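Search this site Go

Laltovberg Footpath Repair – Progress Report to the Grisenari Fund
23 April 2024
Prepared by Misaki Hayashi

Work on the lower section is finished. We have laid 1239 feet of new gravel surface between the parking area and the first bridge, and both drainage ditches on that stretch have been cleared and reshaped. The contractor, Kemppainen, left the site in March with two small items open: a loose handrail post and a low spot near the culvert. The post has been reset. The low spot needs another load of gravel.

Spending to the end of March was $2157 under budget. Most of that comes from stone we were able to reuse from the old wall – we had planned to buy it. We ask to move the balance to the upper section, where five of the timber steps are in worse shape than the survey showed.

The upper section is behind schedule. The delivery track was too soft for trucks for much of the winter, and the lumber is still at the Bumuveo yard. We have agreed on a new delivery slot and will confirm it with you in writing.

Signs are drafted and out for comment. No injuries or complaints were reported in this period.

Contact us | Copyright Laltovberg Footpath Group | Back to top

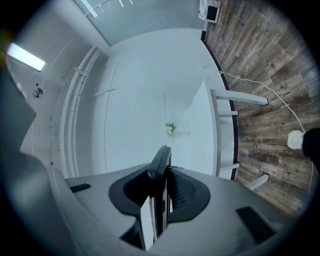 Will the path stay open while the steps are replaced?

The lower section will stay open the whole time, and the upper section will be closed only while crews are working on it.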